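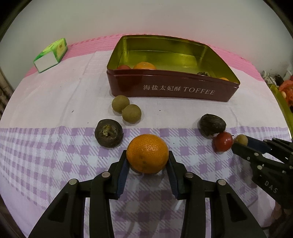

Speaker notes: The Tin on the Table
January 5, 2018

Slide 1 – title. Leave it up while people find seats. Lights stay on for this one, I want to see faces.

Hello everyone, thank you for coming out in the cold. I'm going to talk for half an hour about what we put out on the table for guests in winter, and mostly about fruit in reused tins, because I love fruit in reused tins and I could go on far longer than half an hour. Stop me for questions whenever you like.

Ask for hands: who has a candy or cookie tin at home that hasn't held candy or cookies in years? (Wait. It's usually most of the room.) Who has one with sewing things in it? Keep your hand up if you were ever fooled by it as a kid!

Slide 2 – my starting point, the toffee tin.

Mine is a big rectangular one with rounded corners, dark maroon outside and gold inside. It says TOFFEE on the front in slanted letters, with the Chinese name beside it, 海盐太妃酥, a crisp sea salt toffee. The toffee was gone in under a week. I've kept fruit in the tin ever since, and it is the best fruit bowl I've owned.

Why I like it so much:
The gold inside is shiny, so mandarins sitting in there pick up a glow that no china bowl gives them.
It has straight sides, so round things stay where you put them.
It wipes clean in one go.
People reach into a tin. They're shy of a neat bowl, they think they'll spoil it. A tin says go ahead.

(Pass the tin around now. Let people take a mandarin. Remind them there's a bag for peel at the end of each row.)

Slide 3 – what goes in.

Mandarins first, always. I want the glossy ones with the dimpled skin, and I don't mind a few dark specks on the peel. Pick one up before you buy. If it feels heavy for its size, it's juicy. If the skin feels puffy and there's a gap underneath, it has been sitting a while and may be dry inside.

Something red. One round red fruit among the orange changes the whole tin. Apple is easy. Put it on the side where people come into the room.

Something brown and knobbly. This is my favorite part of the talk. Everybody thinks of fruit as bright, and then you put a few brown things next to it and the orange looks twice as orange. Water chestnuts are wonderful for this – dark, round, a little flattened, with that ragged tuft on top and the ring around it. I didn't know you could get them fresh until I was well into my thirties. If you've only had them from a can, please go and find some. They're crisp and sweet, a bit like a coconut crossed with a pear.

Practical bit, say slowly: scrub them well, because they grow in mud. Peel them. Cook them if you're serving them to guests. Ten minutes in boiling water and they still crunch.

Longans too, when I can get them. Olive-tan, plain matte skin, nothing to look at until you crack one open, and then you have that clear, slippery fruit with the dark seed. August is when I see the most of them, and in winter I buy whatever small bunch the shop has and I'm happy. Take the seeds out for small children.

Slide 4 – what stays out of the tin.

Don't put everything inside! Leave a couple of longans on the cloth near the corner, one water chestnut a little farther off. It looks as if somebody has just been there. My sister-in-law calls it messy and tidies it every single time, and I put it back when she goes to make tea.

Small wrapped things go off to one side, toward the wall. A little packet in bright green is plenty. If you pile wrapped candy in with the fruit, the candy gets eaten and the fruit sits there till Thursday week, going soft.

(Pause for the tea story if there's time. Skip it if we started late.)

Slide 5 – the cloth.

I used to think you had to have a plain cloth under fruit. I've changed my mind completely. Purple and white gingham under an orange mandarin is a joy. The purple is cool, the orange is warm, and the squares give your eye something to do.

If your whole table in gingham is too much for you, look for a cloth with zones. Mine has a pink strip with fine lines along the far side, a plain pale band across the middle, and then gingham for the near half. The tin goes toward the back, and the gingham is left clear for plates and elbows and peel.

About creases. I iron the near half and stop when I get bored. Soft creases in a pale cloth are fine. Sharp fold lines straight out of the packet are less fine, so hang it over a chair the night before.

A plain wall behind helps a lot. If you have a busy wall, use fewer colors in the tin.

Slide 6 – numbers, for those who asked last time.

Last winter I wrote down every mandarin that went through our club room kitchen, Ploseck hall and the Ollden reading room together. 1,312 mandarins! 906 of those were at Ploseck, where they have the bigger crowd and the warmer radiator. The most in one evening was 102. I was peeling in my sleep.

What I learned from it: top up little and often. A tin with nine mandarins in it looks generous. Fill it to the rim and the bottom ones get bruised and you don't find out until there's a smell.

Slide 7 – looking after the tin.

Wash by hand, warm water, a drop of soap. Dry it right away and get a cloth into the rolled rim, where water hides and rust starts. Line the bottom with a folded paper towel and change it when you refill. Take out anything soft the moment you find it. Keep the lid, but don't use it with fresh fruit inside – it sweats.

Where to get things, since this always comes up: fresh water chestnuts and longans from Bùi, the grocery by the bus station, ask at the counter if they aren't out front. Cloth by the yard from Stondirari, remnant shelf at the back, cash only under ten dollars.

Slide 8 – your turn.

Tables are laid out at the side with tins, fruit and cloth pieces. Fifteen minutes, pairs or alone. Try it once with only mandarins, then add one brown thing and one red thing and step back and look. Try moving the tin off center.

(Walk around. Don't fix people's tins!)

Questions that usually come up:
Can I use a tin with a dent? Yes, turn the dent to the wall.
Do the pale letters wear off? Mine haven't yet, but I never scrub the front.
Dried fruit? Lovely, and then you can use the lid.

Peel goes in the compost bucket by the door. Tea is in the kitchen, and please take a water chestnut home.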